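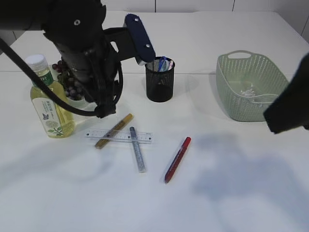 I have wanted a proper desk for years, and for years I made do with a folding table that bounced every time I typed a capital letter. So when my old landlord finally took his table back (fair enough, it was his) I went shopping, and after way too many evenings of comparing legs and drawers I ended up with the Forsyth writing desk from Carance. I've been sitting at it every working day for 16 weeks now. A white top with a black mesh pen holder on it is pretty much the look I had in my head when I started, very plain, the sort of desk where you can find your scissors. Whether mine stays that tidy is another matter, and I'll get to the drawer.

First, the delivery. It comes in one long flat box, and that box is heavy. The listing says 53 pounds and I believe every one of them. I live up two flights and the driver was very clear that his job ended at the front door, so my neighbor Hendrik came down in his slippers and took the other end. If you live alone, line somebody up before the day!

Putting it together took me an evening, with a break for soup. The steps are drawings only, no words, and step four shows the back rail upside down. I'm sure of this now. I was less sure at nine at night with the thing half built on the rug, when none of the holes matched up and I was about ready to send it all back. Flip the rail so the slot faces the floor and it goes in like butter. The bolts are decent and the little wrench they give you is not, so use your own if you have one.

Once it's standing, it stands. I can lean on the front edge with both elbows and nothing wobbles, and my typing doesn't make the monitor shiver anymore. It's 50 inches wide, enough for a laptop, a screen and a notebook open next to them. I thought about the smaller one and I'm glad I didn't go for it. Depth is where I'd ask for a bit more. With the screen on its stand I'm closer to it than I like, and I've ended up pushing the whole desk a hand's width off the wall so the stand can hang back a little. 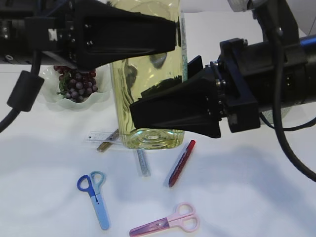 Kgomotso Xaba
Home and Desk Reviews

Now the drawer. There's one, on the right, and it's shallow. Pens, stamps, a phone charger, fine. A stapler, no. Mine catches on the way out unless I pull it dead straight, and I rubbed a candle stub along the runners, an old trick of my grandmother's, and that helped for a couple of weeks. Then it went back to catching. I wrote to Carance about it and got a polite answer from Viola in customer service, who mailed me a new pair of runners for free. They're better! Still not what I'd call smooth.

The top cleans up well. I've had coffee rings, ink, and one sad morning with a jar of honey, and all of it came off with a damp cloth and a drop of dish soap. It does show every crumb, so if you eat lunch at your desk like I do, you'll be wiping it daily. One scratch so far, from dragging a mug with a rough bottom. You have to tilt your head to see it, and of course I tilt my head every single time.

A word on cables: there's a gap along the back and nothing else. No tray, no clips. I bought 2 stick-on hooks and hung my power strip underneath, and they've held. For what this desk costs I think they could have thrown in a tray.

I also tried the Prumenum at a friend's place before buying. Nicer drawer, much nicer, but the legs are set so far in that I banged my knee each time I turned. I paid a little more than $200 for the Forsyth in the January sale and I'd pay it again. I'd also measure the room first, including the swing of the door, a thing I did not do, and my door now opens most of the way.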